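Workshop notes: the Killside workstations

The old Killside workstations are getting new processors, which is cheaper than new workstations and a good deal harder on the nerves. Seventy-one machines, at last tally. We do them one at a time.

The work is simple enough. Side off, cooler off, lever up, old chip out, new chip in. The pins live in the socket on these boards, and they do not forgive. 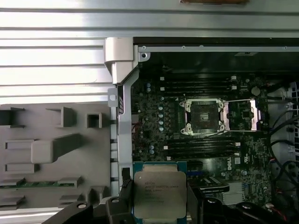
Kiran Dixit would like it known that he has bent pins on 2 boards in his whole life, both before lunch, and that a mechanical pencil with the lead taken out will straighten most of them.

Noted. We would still prefer you didn't need the pencil. Lay the tower flat before you touch anything, and leave the blue tabs and latches alone unless you're after a drive or the power supply.

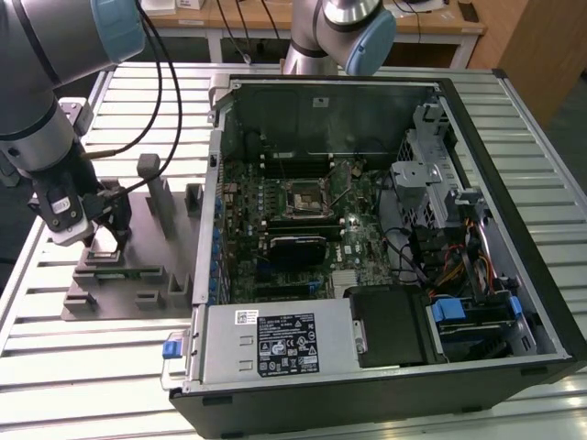 Thermal paste is in the Sandhu drawer — a pea-sized blob, please, not the whole tube. We went through enough last April to ice a cake. Chips go in the grey tray and never in a shirt pocket, whatever colour the shirt. 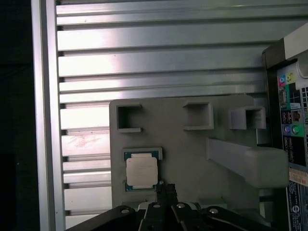 A processor in its pocket on the grey plate.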